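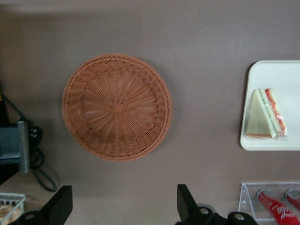
2 min read

The pitch for the new Pinum gripper runs to a single sentence: it handles food the way you do. I have heard that sentence, or one close to it, from every company that sells fingers for robot arms. So I drove out to Warkley, where Dezső Farkas runs a test bench for a lunch-counter chain that would like to believe it.

Farkas has two grippers on trial. The Pinum is the expensive one. The other, from a small shop called Chu, is a pair of plain black fingers with flat tips, held on with screws you could buy at a hardware store. Both get the same job, which is to pick up a wrapped sandwich wedge from a white tray and set it down in a shallow wicker basket.

It sounds easy until you think about the plastic film. Film slides. It also shines, and the wrist camera has opinions about shine. A wedge standing on its long edge offers two sloping faces and very little to hold, and if you squeeze hard enough to be sure of it, you have a flat sandwich that no customer will pay for.

Pinum's brochure claims 200 picks an hour. "On what?" Farkas asked when I read it to him. He thinks it was foam blocks. His own runs are 100 picks per gripper, and he throws out any run where somebody has straightened the sandwich between tries. That rule has made him unpopular with the sales people.

On the morning I watched, the Pinum dropped 3 wedges in its first 20 tries. The Chu dropped the same number, more slowly. Kai-wen Sin, who writes the control code, pointed out that she had spent a month tuning one and an afternoon tuning the other, and would not say which way that ought to push my opinion.

I asked about the soda cans, since red ones were lying in a clear holder a short reach from the tray. Cans are for later, Sin said. Cans are what you show investors.

Anselmo Zapata, who buys equipment for the chain's Umville stores, came by before lunch and asked the question I had been saving. What happens when the basket gets moved? Farkas said the camera would find it. Zapata wanted to see that done with each gripper, by someone who hadn't set up the bench. They agreed to try in June. He hasn't signed for either one.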